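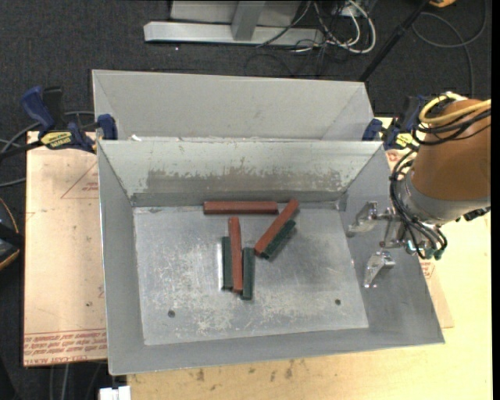

Vol. 5, No. 2

Archives > Plarnstead List > July > Re: Sourdough going flat on me

From: Alper Saraç
To: Plarnstead bread list
Subject: Re: Sourdough going flat on me

Yavuz wrote:

> Hi all, I've been feeding my starter every morning like the Zorside
> handout says and it bubbles up nicely, but my loaves keep spreading
> out like pancakes. Same flour as always, same oven. I let the dough
> rise overnight on the counter, which worked fine all winter. My wife
> has started calling them frisbees. Do I need a new starter or do I
> need a new hobby?
> Yavuz Ertürk

Yavuz, please don't throw out that starter! If it's bubbling up every morning it's fine. I'd bet my good bread knife that your trouble is the line about "worked fine all winter." It's July! My kitchen in January is so cold I bake in a sweater, and a dough left out overnight is just about ready when I come down for coffee. This time of year the same dough is done well before I've gone to bed, and by morning it has gone soupy and sour and won't hold any shape at all. I did this for two summers running before Byun (some of you remember Byun from the old Saturday bake swap) came over, poked my dough once, and laughed at me.

So what I do now is start in the afternoon and stay home with it. I mix after lunch, fold it a few times while I'm puttering, and when it looks puffy and jiggles if you bump the bowl, I shape it and put it straight in the fridge. Don't wait for it to double, whatever the handout says. Mine goes in well short of double and keeps creeping up for a while in there before the cold catches it. Then I bake it in the morning before the house heats up, straight from the fridge, and a cold loaf is so much easier to score too.

If you really can't be home in the afternoon, use less starter and cold water out of the fridge, and mix last thing at night. I've had decent luck that way, though I've also had a few that got away from me on the really sticky nights, so I wouldn't promise anything.

The other thing is water. You didn't say how much you're using. I mix with 900 grams of flour, enough for a loaf to keep and a loaf to give my sister, and in summer I hold back a splash of the water and only work it in if the dough feels stiff. Flour that's been sitting in a damp pantry doesn't seem to want as much. Maybe I'm imagining that one, but my loaves stand up better and I'm not going to argue with them.

Also (and I know people on this list feel strongly about it) I think a lot of folks are too gentle with the shaping. I was! I was so afraid of squashing the bubbles that I more or less folded the dough over and hoped. You want the outside pulled tight, so when you drag it toward you on the counter it grips a little and the skin stretches. If it tears, stop, let it sit under a towel for a bit, try again. A slack loaf will spread on you even if everything else went right.

And if you've got a batch that's already too far gone, pour it in an oiled pan, poke it all over with your fingers, plenty of salt and olive oil, hot oven. Nobody at my table has ever complained about focaccia. I like it with onions.

Does anybody have the rye recipe that went around from Nustomen, the one with the caraway and the molasses? I had it taped inside a cupboard door and we painted the cupboards. I remember the molasses but not how much, and my guess last Monday was way off.

Let us know how the next one comes out, Yavuz. Tell your wife the frisbees make good croutons.

Alper

Comments

oldcrust: Same thing happens to me every summer. I move the bowl down to the basement steps and that slows it right down.

Marnie P.: It was 2 tablespoons of molasses in the rye, at least in my copy. I'll type up the rest tonight.

Yavuz Ertürk: Put one in the fridge after supper and baked it this morning. It has a top! Thanks, Alper. Still a bit flat on one side, but I think that was my shaping.

floury_in_the_back: Holding back water is good advice all year if you ask me.

Contact the list owner | Copyright Plarnstead Bread List | Back to top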